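# Best way to get a musty smell out of thrift store clothes?

**Roxana Ilie**

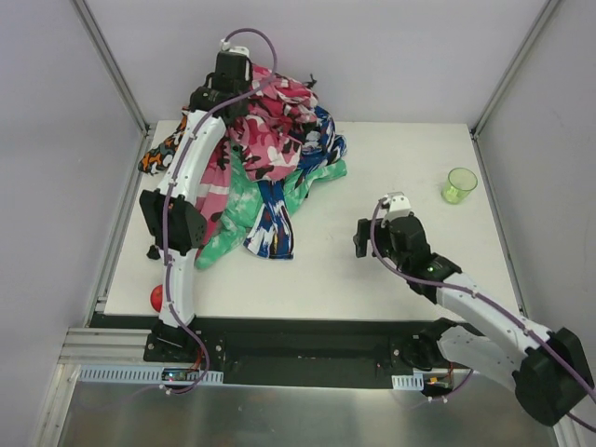
I've been buying most of my family's clothes secondhand since we moved out to Sorkness, and I love it, but lately everything comes home with that closed-up, old-closet smell. I wash it on warm with our regular detergent, hang it up, and two days later it smells just the same – sometimes worse, if it's been rainy out! The cotton shirts aren't so bad. It's the sweaters and a lined wool coat (a real find, 90 dollars less than new) that are driving me up the wall. Is there something I can add to the wash, or should I give up on the coat?

**Traian Stanciu**

Please don't give up on the coat! For the cottons, soak them for an hour in a tub of cool water with a cup of plain white vinegar, then wash as usual and skip the fabric softener, which can leave a film that holds on to odors. Dry them all the way through before they go in a drawer. Seams and waistbands are slow, so feel those first.

The coat shouldn't go in the tub, lining and all. Turn it inside out and hang it somewhere shady with a breeze for a few days, bringing it in at night. I did this with my late uncle's overcoat one September and it took most of a week, so be patient with it. If it still smells after that, a good cleaner is worth the money – tell them it's a storage smell when you drop it off.

**Yasir Lashari**

baking soda. put it in a bag with the sweaters overnight and shake it out in the morning. also check your washer, mine was the thing that stunk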